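## Part 2: Your first cold-smoked salt (and why I want you to start there)

Okay, so the smoker box is unpacked, you've washed the drip tray and you've found the little bag of screws that everybody loses. Good. Before you put anything expensive in the Grurneck, we're going to smoke a tray of salt. It's cheap, it's very hard to ruin, and it teaches you how the box breathes. I've made this batch more times than I can remember and I still do one every July when I get the box out again.

You'll need:

- the box, assembled, with both vents moving freely
- the maze tray (the flat one with the winding channel)
- fine wood dust, beech or alder
- 2 cups of coarse sea salt
- a shallow baking sheet that fits the middle rack
- a long lighter or a small torch
- a timer

### Setting up the box

1. Pick your spot outdoors. You want level ground, out of the wind, well away from the house and anything that hangs, like awnings or laundry. My own spot is beside the shed, on two paving slabs.

2. Slide the bottom vent to the halfway mark and open the top vent all the way. The marks are scratched into the metal and they're faint, so run a finger along if you can't find them.

3. Fill the maze tray with dust. Spoon it in, then level it off with the back of a knife so it sits just below the top of the walls. If it spills over, the ember jumps across to the next channel and your long, slow smoke turns into a short, grumpy one.

 **Note:** dust that has been sitting in a damp garage won't stay lit. Spread it on a plate in a low oven for 8 minutes, stir it once, and let it cool completely before you use it. Stay in the kitchen while it's in there!

4. Spread the salt on the baking sheet, no deeper than your fingernail. Don't put it in the box yet.
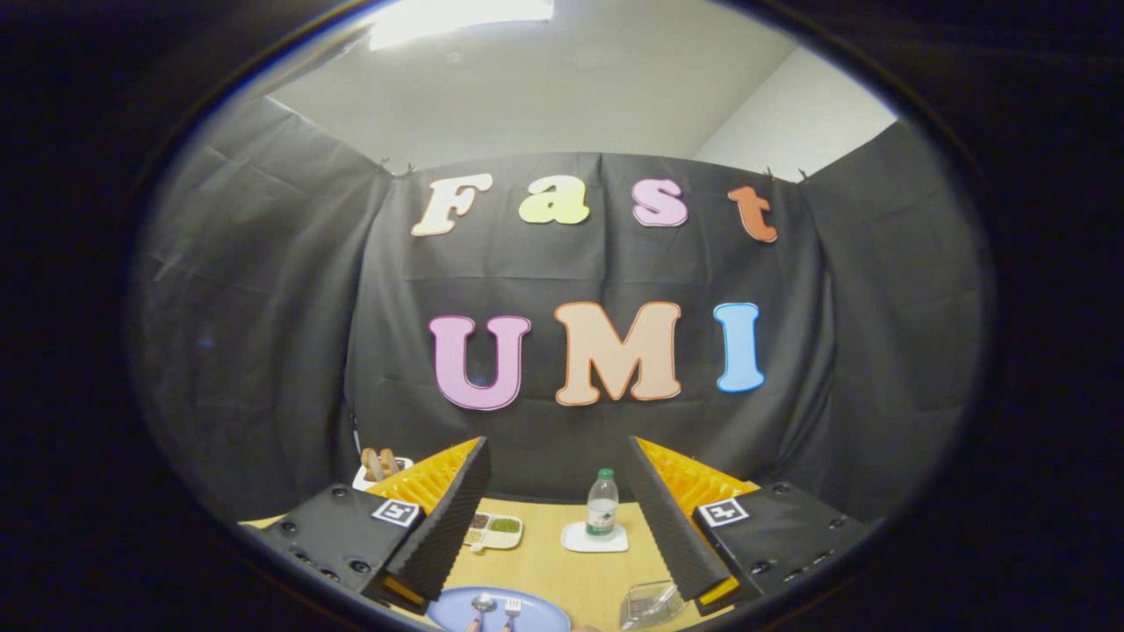
*Photo: Frida Mogensen*

5. Light one end of the dust. Hold the flame on it until you have a glowing patch the size of a coin, then blow gently. You're after a steady red edge with no flame. If it flares up, blow it out and wait.

6. Leave the tray out in the open until the smoke thins. The first smoke is thick and yellowish and it tastes like an ashtray — I learned this with a whole tray of almonds. What you want is a thin, bluish thread that you almost have to look for.

7. Put the maze tray in the bottom of the box and the salt on the middle rack. Close the door and turn the latch until it clicks.

> **Caution:** never run the box indoors, in a garage or on an enclosed porch, even with the windows open. Smoldering wood gives off carbon monoxide and you can't smell it. The same goes for a tray you *think* has gone out.

### While it smokes

Set your timer for an hour and leave the door alone. I know. Every time you open it you lose the smoke and feed the ember a big gulp of air, and then it burns too hot. Peek at the top vent instead. A thin thread means all is well.

When the timer goes, do this:

1. Open the door and stand to one side, so you don't get a face full.
2. Stir the salt with a fork, right into the corners.
3. Check that the red edge is still creeping along the channel. If it has stalled, take the tray out, relight it just ahead of the burned part, and let the smoke thin again before it goes back in.
4. Turn the baking sheet around, close up, and reset the timer.

I go 7 hours for salt I plan to cook with. For finishing salt, the sort you pinch over a fried egg, I'd stop a good deal sooner and taste it. My neighbor Kári Hallgrímsson leaves his in overnight and loves it. I find it tastes like a campfire sweater, but it's his egg.

**Note on temperature:** cold smoking is meant to stay cool. Salt doesn't care, but butter and cheese surely do, so get in the habit now of hanging a thermometer from the middle rack. If the box warms up, close the bottom vent a little at a time and give it a few minutes between nudges. On a really hot afternoon, wait for evening.

### Which wood

People write to me about this more than anything else. Beech is mild and a bit sweet. Alder is softer still, and it's the one I'd give a beginner. Oak is lovely but strong, so go shorter. Stay away from pine, spruce or anything resinous, and never use sawdust from a workshop, where you can't tell what's been painted, glued or treated. I buy mine in the Masilela bags and mix beech and alder half and half (Vibeke Thygesen swears by pure alder, and her smoked butter is better than mine, so maybe listen to her).

### Resting and storing

Freshly smoked salt smells harsh. Please don't judge it on the first day! Tip it into a clean, dry jar, leave the lid resting loosely on top overnight, then close it and put it in a dark cupboard. If I smoke on a Thursday, I don't touch the jar until after the weekend. The sharp edge goes, and what's left is rounder and much easier to cook with.

If it clumps, it picked up damp air in the box. Spread it on a plate for an afternoon and rub it between your hands. The color will be anything from pale straw to light brown, and it won't be even. Mine never is.

Try some on buttered toast first, since there's nothing else on there to hide the flavor.
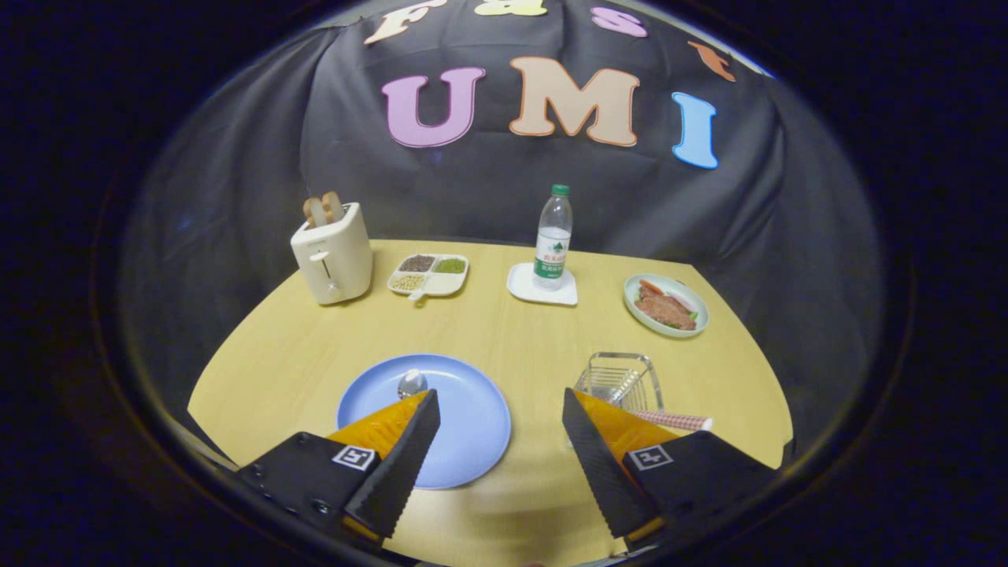

### Putting the fire out and cleaning up

1. Take the maze tray out with heavy gloves and set it on stone or bare soil.
2. Pour water slowly over the whole channel, including the parts that look black and dead. Stir, then pour again.
3. Leave the wet ash outside in a metal bucket with a lid until the next day. Don't tip it in the kitchen trash.
4. Wipe the racks with hot water and a drop of dish soap. Leave the brown film on the inside walls alone, but scrape off anything sticky or flaky.
5. Dry the vents and slide them back and forth a few times so they don't seize.
6. Store the box with the door open a crack.

Once you've got a jar you like, go on to Part 3, where we do garlic and hard cheese. You'll need the upper rack for that one and a colder evening.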